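How to lay out a breakfast table when the table is small and you are not awake

Filed under: kitchens, mornings, damage limitation

The aim is tea and toast, on one table, without having to stand up again once you've sat down. You will need a toaster, a toast rack, a plate, two mugs and some bread. A bottle of water is optional, though you'll wish you'd had one.

1. Clear the table completely. Post, keys, the Brudico catalogue you keep meaning to cancel. I once tried to work round a pile of post and buttered the gas bill.

2. Put the toaster down first, towards the back, with the lever on the side you can reach. It's the one thing on the table that gets hot and has a flex, so everything else has to fit in with it. My old Lomitz had a flex of 70 cm, which decided where I ate for nine years.

3. Lay the rack next to the toaster. Toast should travel the shortest distance you can arrange. People will tell you a rack only makes toast go cold, and they're right, but it goes cold crisp.

4. The plate goes at the front, in the middle, in front of your chair. One slice at a time. A second slice waiting underneath goes limp and you'll end up giving it to the birds.

5. Mugs to the right of the plate if you're right-handed, to the left if you're not. Use two different colours if there are two of you. We had matching ones from Bachmann until a Thursday in December when I drank somebody else's cold remedy.

6. Water on the far side from the mugs, cap screwed on tight. Then it doesn't much matter whether the bottle stays upright.

7. Only now make the tea. Tea made at step one is stewed by step five.

If your table is under 100 cm long, leave the rack out and eat faster. Mine is 134 cm and takes the lot, provided no one brings a newspaper.

Crumbs: turn the toaster off at the wall, let it cool, then empty the tray over the sink. Do this more often than I do.

Red mug beside the plate, blue one further along, toaster at the back:

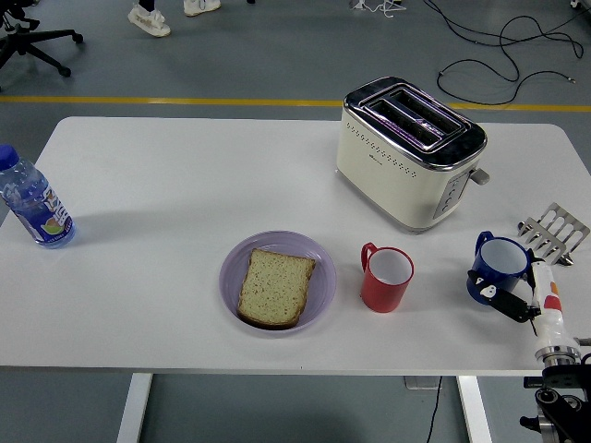
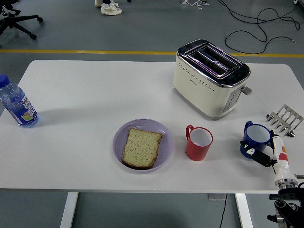
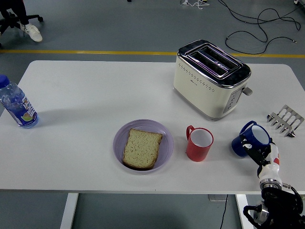
Gikamthorpe, December

A few of you wrote in about step four to say that one slice isn't breakfast. Fine. Have two, but toast them in turn and butter the first while the second is in. Marmalade can live on the windowsill until called for, and so can the butter if your kitchen is as cold as ours.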